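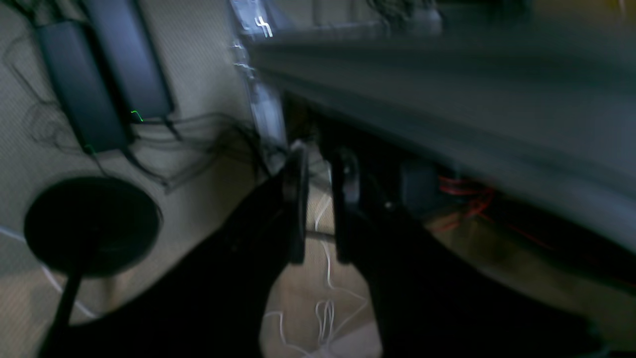

Seismic monitoring on Gravar continued through July with 5 stations reporting. Tremor stayed low for most of the month, apart from one swarm beneath the south flank that lasted four hours and produced 300 located events, all shallow. At the Treltero office we are moving the station receivers to a new room. There are still thin cables on the floor below the gray desk, and the cabling contractor's second visit is covered under the existing budget line. Data gaps caused by the move came to 40 minutes and did not overlap with the swarm.

Gas sampling is behind schedule. Phúc Đồng and Tâm Khương reached the lower fumarole field twice, but the upper field was closed by rockfall. The lower samples are with the lab. We ask to carry the unspent helicopter money, 1,000 euros, into the next period.

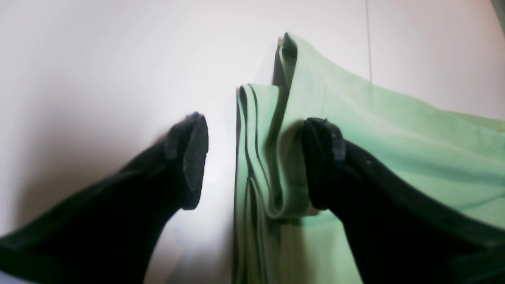 Light green cloth, folded, on the pale surface.

Ditte Østergaard finished the ash thickness map for the Tô side. It uses 575 field measurements, including the older ones Colette Courtois recovered from paper notebooks. Two villages fall in a higher hazard class than before, and both have been told by letter.

Still open: the replacement tiltmeter for Groserar, and the road permit for the upper field.

Veronica Ilie
Project lead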